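Subject: Re: Bronico two-arm kit, anyone running one?
Date: April 2, 2018

> We have a quote in from Bronico for the two-arm bench kit and I need
> to say yes or no before the budget closes. Main questions: how long
> did setup take, do the grippers cope with odd shapes, and is the
> Plutell service plan worth paying for? We would be using it for
> sorting and kitting small parts.

We have had one at the Clikcombe shop since January, so I can answer most of this.

Setup took us 13 hours over two days. Most of that was squaring up the aluminum framing and routing cables. The arms bolt to the front rail and went on without trouble. The manual is thin on cable clips. Leave more slack at the base than it shows, or the arm will pull tight at full reach.
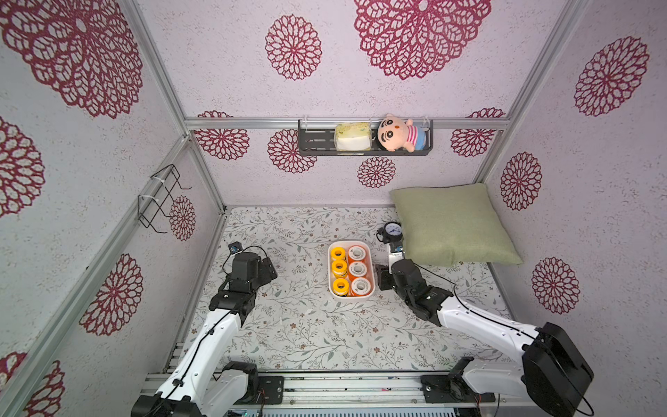 Rolls of tape are easy for it. Gauges are harder. The round face wants to turn between the two fingers, and we ended up slowing the close speed and gripping lower on the body. Over 100 picks with the gauge we had 27 slips before that change. I have not rerun the full set since.

Soft items are fine as long as you don't need them put down in an exact position. The small camera on the gripper helps there, but it loses focus up close.

On Plutell: the plan was $1519 for the year when we bought. We have called them twice. One was a dead motor, replaced in some four days. The other was a software question they passed back to Bronico. I would take the plan for the first year and look again after that.

Vaughan sells a similar kit with a stiffer rail. We did not test it.

If you want our gripper settings, write to me off list.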